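Home | Cells | Spares | FAQ | Contact

Grondumside picking cell - upkeep FAQ
Updated 10/20/25

How often do the green finger tips get changed?
Every 400 hours on the counter. Sooner if the edges go shiny or split. Spares in the Flusona drawer, order when you're down to 9.

Cables look fine, do I still check them?
Yes. Cell locked out first, then run a hand along the bundle, link down to the gripper. Loop has to stay wide. If it pulls tight at full wrist turn, cut the tie, feed some slack, retie. Dont crank the new tie down.
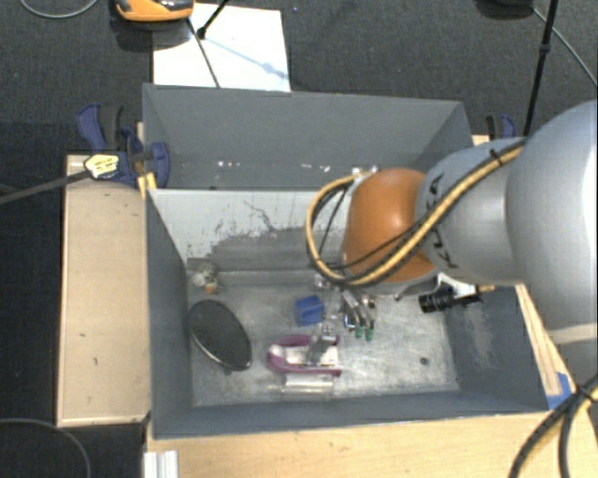
What do I do if the arm stops with a part still in the fingers?
Leave the power on. Hit pause, open the gripper from the pendant, then jog straight up before you go anywhere sideways. Stop code 41 means it felt a bump, clear it and rerun the slow test.

Bins moved. Now what?
Reseat against the stops, snug both clamps, redo the bin corners. Program 228, takes nearly no time. Skip it and picks land off, espically near the walls.

Can I use the old Alaoui grease?
No. Orkosico tube only, wipe off the extra.

Contact: Grondumside cell support desk | © Orkosico | Back to top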